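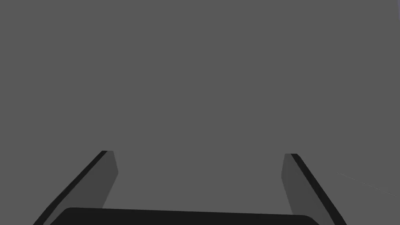
Ratis Waxed Canvas Crossbody Bag

Made by Istetside, in the Pacheco workshop

The Ratis is a medium crossbody bag in waxed cotton canvas with a leather strap and a brass buckle. It holds a paperback, a wallet, a phone, keys, a folded scarf and a small water bottle. It does not hold a laptop. If you need to carry one, look at the Wornari tote, which uses the same canvas and comes in the same colors.

Price: $165
Colors: rust, moss, dark navy
Ships in 9 working days

Details

Outer: waxed cotton canvas
Lining: striped cotton shirting
Strap: vegetable-tanned leather, adjustable, removable
Hardware: solid brass, unlacquered
Closure: flap with one buckle, hidden magnetic snap underneath
Pockets: one zip pocket inside, two open slip pockets inside, one flat pocket on the back
Width: 11 inches
Height: 9 inches
Depth: 3 inches

About the canvas

The canvas is waxed before we cut it. It feels stiff and a little tacky when the bag is new, and in cold weather it stays that way for a while. After a few weeks of use it softens and picks up creases along the flap and the bottom corners. Those creases show as lighter lines. They are part of how waxed cloth wears, and you can rub most of them out with your thumb if you prefer a more even look.

New wax can leave a trace on very pale clothing. We suggest wearing the bag with dark or mid-tone coats for the first couple of weeks. Wool, denim and tweed are fine. Be careful with white linen and light suede.

The rust batch we cut in October came out slightly browner than the earlier ones. If you are trying to match a bag or belt you already own, ask for a swatch before you order. Swatches are free.

About the strap

The strap is a single piece of leather with nine holes, cut just under an inch wide. On the longest setting the bag sits at the hip on most people, and on the shortest it sits under the arm like a shoulder bag. It clips on at both ends, so you can swap it for a webbing strap or one of your own. The D-rings take any clip up to one inch.

The leather starts out pale tan and darkens with sun and handling. It darkens faster on the top of the shoulder than at the ends. A light coat of leather conditioner twice a year is enough. Too much will make the strap stretch.

We can make the strap longer at no charge. Put the length you want in the order notes, measured from ring to ring with the strap laid flat. A strap made to a special length can't be exchanged, but the bag still can.

How it wears with different outfits

The bag was drawn up by Zane Ramanauskas to go with fall coats, and the depth was kept to three inches so it would lie flat over thick wool. It can go over or under a coat. Under an open coat, shorten the strap by two holes so the flap doesn't catch on the buttons.

Moss is the quietest of the three colors and goes with gray, cream, camel and most plaids. Navy looks nearly black indoors and works with dressier clothes. Rust stands out more. It looks best against plain colors, and it is the one most people pick if they wear a lot of denim.

Cleaning and care

Brush off dry dirt with a soft brush. Wipe marks with a damp cloth and cold water. Do not use soap or hot water, both of which strip the wax. Do not machine wash, dry clean or iron the bag.

If it gets soaked, empty it, unclip the strap and hang the bag open in a room with some air moving through it. Keep it off the radiator. The canvas sheds light rain well, but water can get in at the seams in a long downpour, so put paper items in the zip pocket.

To rewax the canvas:

1. Brush the bag all over and wipe it with a damp cloth. Let it dry overnight.
2. Stuff it with newspaper so the sides are firm.
3. Rub the bar of wax over the worn areas, pressing hard enough to leave a thin white film.
4. Warm the film with a hair dryer on medium until it melts in. Keep the dryer moving, and keep it away from the leather.
5. Hang the bag for a day before using it.

A bar of wax costs $9 and will do two full bags. It can be added to any order.

Brass goes dull after a few months. If you like it bright, polish the buckle with a dab of brass polish on a cotton swab and slip a piece of card behind it first.

Monogramming

Up to three letters can be stamped on the leather tab under the flap. Stamping is blind, with no foil or color, and the letters are a quarter inch high. There is no charge. Stamped bags can't be returned unless there is a fault.

Repairs

We repair stitching and snaps free for as long as you own the bag. You pay postage to us and we pay it back to you. Replacement linings are $40, and they can be done in the original stripe or in plain cream. Torn canvas can usually be patched from the inside. Send a photo to the repairs desk before mailing the bag so we can tell you if it is worth doing.

Returns

Unused bags can be returned within 30 days for a refund or a different color. Please leave the paper tag on the D-ring. Refunds go back to the card you paid with.

Availability

The fall run is 600 bags across the three colors. Almost 40 of the moss are left as of November 2025. Rust and navy are in stock. The next cutting of moss will be in the spring, and you can leave your email on the waiting list to hear when it opens.

Goes with

Wornari tote, waxed canvas, large
Ratis webbing strap, cream or black
Istetside card holder, tan leather
Canvas wax, bar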